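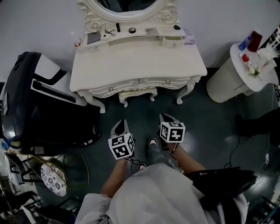
White vanity dresser with carved roses on the mirror frame and a stool tucked underneath.

Progress report to the Clarkmont Fund
Zulter project: keeping time with entangled clocks
January 2022

Dear friends at Clarkmont,

It is a real pleasure to be writing to you again, and to have more to tell you than we did in July, when (as you will remember, and were very kind about) most of our report concerned a vacuum pump. The pump has behaved itself ever since, and we have been able to get on with the physics you are paying for.

The plan, to recap, was to link two small groups of trapped ions so that they could be read together as a single clock, and to find out how much steadier that clock would be than the same ions read separately. We now have the link. Between the summer and the winter break we completed 2182 runs in which both traps were loaded, cooled and entangled, and in which the check measurement at the end told us the shared state had been made as intended. Runs that failed the check are kept in a separate log, which we are happy to send to anyone who would enjoy it!

The steadiness is better than that of the separate clocks, though by less than we had hoped for in the proposal. Most of the shortfall seems to come from slow drift in the magnetic field near the second trap, and a smaller part from the laser path between the tables, which is longer than we would like and passes a ventilation duct. Pan, our analysis code, can now take out a good share of the drift after the fact. It cannot do much about fast noise, and we would much prefer to have less of both in the first place.

Gillura delivered the new shielding in five sections, two of which had to go back for the cable holes to be widened. They turned those around quickly and at no charge. All five are now fitted, and we have taken 21 days of field readings with the shield closed. We shared the readings with them as a courtesy, along with our proposed schedule for the spring.

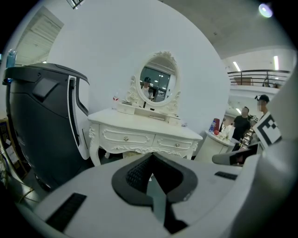
Gillura wrote back that the readings looked sound to them, but that they would want to see the shield opened and closed a few more times before anyone trusted the seams, and could we please hold off on the long runs until then. We think this is fair, and have moved the long runs back accordingly. It does not change the end date of the grant.

On spending, we are slightly under on equipment and slightly over on helium, and the two very nearly cancel. We would like your permission to move the remaining equipment money into a second field sensor, to sit inside the shield next to the far trap. The form is attached with the quote. 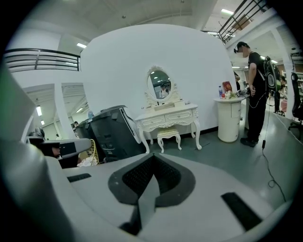 Vanity table with its oval mirror, by the curved white partition.

For the next period we intend to finish the seam tests, repeat the comparison with the shield closed, and then begin the long runs. A draft paper on the link itself is going around the group now and collecting a great many comments in the margins. We will send it to you before it goes to a journal, and your support is acknowledged on the first page.

With warm thanks, as always, for your patience and your good questions,

The Zulter team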